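Small Things on the White Table

Gallery 19 – February

The Okunus swap shelf has been running since 2025, and most of what comes in is small: plates, boxes, plugs, odd bits of hardware. Yamila Bravo looks after the list and gives each item a number before it goes on the shelf. The big pieces from the Kwok and Tarau rooms have a gallery of their own. These are from the white tables, where the small things get sorted.

Tableware comes first. The teal plate has a raised rim with fine rings in it and is listed as item 103.
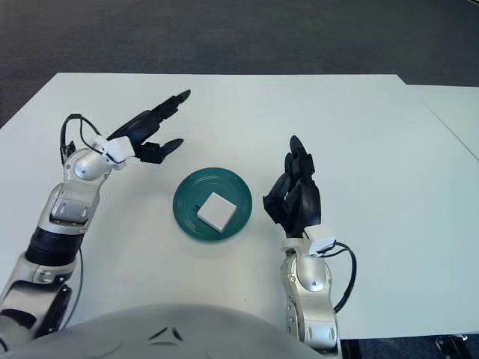
Plates are listed one by one, even when they come in as part of a set. Chips and scratches go in the notes column, along with the width across the rim. If you are looking for a match to something at home, send Yamila the measurement and the color and she will check the list.

After tableware come the small electrical items. These are slower to sort. Many arrive without a label or the thing they belong to, and they stay on the Marker tray until somebody can say what they are. Adapters and chargers are not handed out until they have been tested – please don't take one from the tray before then.

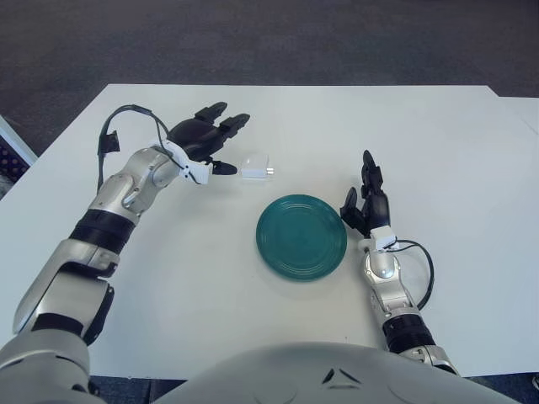
Small white box-shaped item with a silver end, possibly a charger or plug adapter. White table.

Items not claimed by the end of the month go back in the box for the next round. Older lists, going back to 2000, are kept in the binder by the door.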